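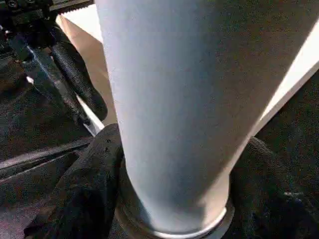

By Alfredo Cabrera
Wed 2 February

The last milk bottle washed at the Long Dairy went through the machine at four in the morning, and the man running it was already late for his deliveries. Pete Long had meant to save it. He forgot, put milk in it, and left it on a porch on Alder Street, where it may still be in use.

Home milk delivery in the Plulelmont valley was supposed to have ended that week. Long was selling his two trucks, and the supermarket in town had bought out what was left of his wholesale business. His customers had been told by letter. There were 80 of them, most over sixty, and several had been getting milk from his family since before he was born.

What happened next took most of a winter. A former school bus driver named Carol Wetmore called Long and asked what he wanted for the older truck. He told her it had a bad clutch and a refrigeration unit that quit on hills. She said she had driven worse with children in it. They settled on a price over coffee, and she took over the route in December with the old customer book, a borrowed key to the cold store and no experience selling anything.

Wetmore buys her milk from a farm on the Flosora road, where the Haines family keeps a mixed herd and does its own pasteurizing. The milk isn't homogenized, so the cream comes up to the neck of the bottle. Some customers love this. Others call to say the milk has gone bad, and she tells them to shake it.

I rode with her on a weekday, starting at 3:30. The truck has no passenger seat, only an upturned crate with a cushion tied to it. The heater works on the driver's feet and nowhere else. She does the north side first, where the streets are plowed, and waits for the county to get to the hill roads before going up.

Most of the job is walking. She parks, takes a carrier in each hand, and goes up the driveway in the dark with a headlamp on. At some houses the bottles go in a metal box by the door. At others there is an understanding. One customer leaves her garage unlocked and wants the milk in the second refrigerator, behind the soda. One man has a dog that has to be spoken to by name. Wetmore keeps these details on index cards in the visor, though she rarely looks at them now.

People leave notes. They used to be the whole ordering system, and for a good part of her route they still are. "No milk till Monday." "2 extra, kids home." "Do you know anyone who fixes gutters." She did know someone, and wrote the number on the back.

The money is thin. A quart from the truck costs more than a quart at the store, and once fuel and glass are paid for there isn't much left. Glass is the worst of it. New bottles have to be ordered by the pallet from a supplier three states away, and in her first month she lost a good number to freezing, breakage and people who thought they would look nice with flowers in them. She now charges a deposit of two dollars. Long never did, and a few of his old customers were offended. One quit over it and came back in two weeks.

Eggs and butter have helped. So has bread from the Vultach bakery, which she picks up still warm at the start of the run, and which makes the cab smell a good deal better than it otherwise would. She sold 492 loaves in her best month. Bread doesn't need washing or returning, she points out, and it doesn't weigh much.

Delivery like this was once ordinary. In a town the size of Plulelmont there might have been three or four dairies running trucks on overlapping streets, and a family would change milkmen the way people now change phone companies. Refrigerators ended part of that, cars and supermarkets ended more, and the paper carton did the rest. By the time Long took over from his father, theirs was the only truck left. He kept it going, he says, mainly out of habit – his own and his customers'.

He is careful not to give Wetmore advice unless she asks. She asks a lot. He showed her how to rock the truck out of an icy drive without spinning, and which porches have a bad step. He also told her to raise the price in the fall and never in January, when people are looking at their bills.

The customer book has grown to the point that she has started a second one. A good share of the new names are young families in the houses by the old mill. They order by text message, which she finds harder to keep track of than notes, and she copies each message onto paper before she goes to bed.

She would like a second truck, and has been quoted a figure that made her laugh. For now the plan is a rebuilt cooling unit, which will cost $1,495 with labor, and a proper passenger seat in case she can talk her nephew into doing Saturdays.

We finished the hill roads a little after eight. The sun was on the far side of the valley and the empties were rattling in the back. At the final house a woman in a bathrobe was waiting at the door to say that her last delivery had been one butter short. Wetmore checked the card, agreed, and went back to the truck for it.

COMMENTS

dmh44: We had Long's milk until we moved away in 2000. My mother kept the notes in a drawer and I wish I had them now. Good to hear somebody is still at it.

Ruthie P.: Does she go out as far as the Flosora turnoff? I would take two quarts and a loaf.

Old Mill Dad: She does our street. Get the bread on the first day, it's gone by lunch in our house. And yes you have to shake the milk.

gardner_k: Two dollars is fair for a glass bottle. Try buying one.

RELATED

The Feed Store That Became a Library
Four Winter Soups From Valley Kitchens
Why the Hill Roads Get Plowed Last
Keeping Hens Through the Cold Months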